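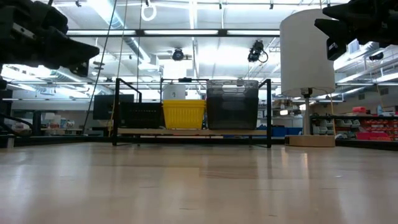 The bench at Brarkance, with the two grippers over the table and the bin rack behind.

Brarkance is a shared workshop. Members rent shelf space by the month and keep their own builds there. I went in August to see Atau, a two-arm sorting cell that members have been building in the evenings. The visit started at 11 and ran until the space was needed for a soldering class.

The cell works over a wooden table. Both arms are black and carry two-finger grippers. At the far side is a low rack with a black metal frame and one wooden shelf board, holding a black basket, a yellow one and a taller smoky gray bin. The task is to take mixed hardware from the tabletop and drop each part in the correct container. The gray bin is the hard target, as its rim is higher and the wrist has to turn before release.

The controller is a secondhand Sturkance board. It runs both arms from one loop at 500 Hz, with position commands only. Force sensing was tried and dropped after the sensor wiring kept fatiguing at the elbow. Grip is now judged from motor current, and the threshold is set by hand for each type of part.

Glare was the main complaint. The tabletop is glossy and the ceiling lights reflect in it, so washers get missed at certain angles. A matte mat was on order.

Calibration takes 5 minutes per arm and is repeated whenever the table is bumped. The routine is called Thái in the code, and the notes do not say why. It touches 2 reference points on the shelf board and solves for the offset. Shelf height is entered manually.

Build notes are in a binder by the door and may be copied. Visitors should bring closed shoes. Parking is on the street side only.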